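Projects > Tonside Robot Club > Garment Folding > README

Tonside garment folding, student data set

These are the recordings our club made for the folding task in the Damden student competition. The data card was written by Ekaette Okeke and corrected by Dinesh Panicker. Please read it before you train anything, especially the part on failed runs.

The set has 394 episodes. Of them, 263 were kept for training, and the others are in the folder "extra" with a short note for each. Every episode was driven by hand by a club member. We recorded with the wrist camera at 15 frames per second, and the gripper state is saved together with each frame.

An episode starts with the fingers open and the garment lying crumpled on the gray fabric of the table. The operator must find an edge, spread the garment and fold it two times. The limit is 20 minutes for one operator, after this the next person takes the place. We did not change the wall panels between sessions, so a model can learn the lemons on the wall as a landmark. If you test at another table, please expect worse results.

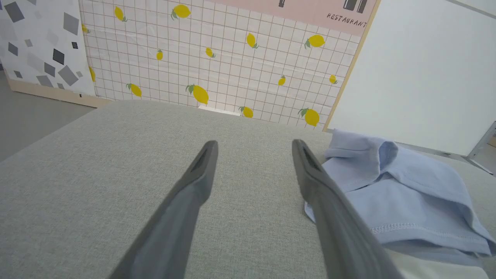
Salamatu Briggs wrote to us after reading the first version that the kept episodes are too clean, and that a model trained only on them will not know what to do when it grips two layers at one time. She asked us to put the double grips back and give them a label.

We agreed with her, and the label is now "double". It is in the column "grip" of the episode table. The other values are "single" and "missed". Nnamdi Dauda and Noreen Lenihan did the labeling separately, and where they did not agree the cell is left empty — please do not read an empty cell as "missed".

Known problems

The left finger and the right finger are exchanged in the log of the first session. The script fix_sides.py repairs it, but you must run it only once.

Light blue garments appear more often than they should. We plan to add darker ones in December.

Last change of this file: October 18, 2019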